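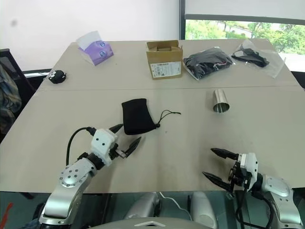
Normand Campbell: Labels still come out blank after the 18th one in a batch. Restarted the print service twice, same result. Stock is the Stikutix 2 inch roll.

Status changed: New to Open
Assigned to: Damian Strebel
Product: Trenel label queue
Site: Sembiring

Damian Strebel: Please attach the queue log and confirm the driver in use. Does a batch of 9 print in full?

Normand Campbell: Log attached. Driver is the generic one - the Trenel driver was removed when the PC was replaced in June. A batch of 9 prints in full. Two batches of 9 sent back to back stop at the same point, and anything after that feeds blank.

Damian Strebel: The log shows the job header being sent once and the buffer never being cleared. The generic driver does not send the clear command between labels. Steps:

Stop the queue and delete pending jobs.
Remove the generic driver, including the package.
Install the Trenel driver from the Dangate share.
Set media type to gap, not continuous.
Run calibration before the first job.

Normand Campbell: Done. Calibration fed two blanks and stopped. Full batch of 40 printed, no blanks. The darkness setting went back to default, so barcodes are lighter than before - they still scan.

Damian Strebel: Raise darkness by one step if scans start to fail. Leaving this open until after the Sunday run.

Status changed: Open to Monitoring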